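4.2 The hanger as an awkward household object

Of all the things people in our study had to put away at home, the humble clothes hanger turned out to deserve far more attention than we had planned to give it. We came to the topic expecting shirts and towels to fill our notebooks, and they did, but again and again the talk in our home visits drifted back to hangers: where the empty ones go, why they tangle, and who in the household is left to sort them out. Of the 93 people who answered our September questionnaire, 50 told us that they keep spare hangers in some kind of open basket or bin, and only 19 said they leave them on the closet rod, where most storage guides (Rind and Gyamfi among them) would like them to stay.

It is easy to see the appeal of a basket. You drop the hanger in and go on with your day! But a hanger has a hook at one end and long arms going off in other directions, so it seldom lies the way a folded cloth does, and a person clearing a table has to choose, usually without thinking much, which part of it to take hold of. Lâm (one of our more patient coders, who went through every session twice) suggested early on that we note this choice separately for hangers lying flat, and we are very glad we listened to her.

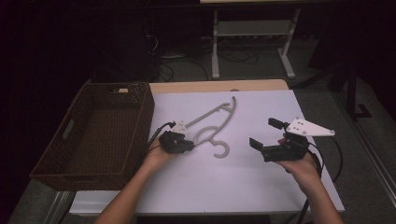
Figure 6. A pale gray plastic hanger lying flat on the covered tabletop, with the empty woven basket on the left.

With the hanger laid at a slant, as in Figure 6, the hook and the arm point different ways, and the middle part near the inner loop offers a fairly natural place to hold it. We call this a "center hold" in our coding scheme, and we keep it apart from the "hook hold" and the "tip hold," which Appiah describes at some length in her earlier work on shared laundry rooms. The basket matters too. A rectangular one gives the arms a long side to lie along, and several of the people we visited told us, with real feeling, that they had given up on round baskets for this very reason.

We should add a word about the table covering. A large pale sheet was chosen so that the working area would be plain, although a light hanger on a light sheet was harder on our coders' eyes than we had foreseen, and 2 of them asked for longer breaks. Evangelista has since proposed a darker sheet for the next round of sessions, and we have ordered one in a deep green.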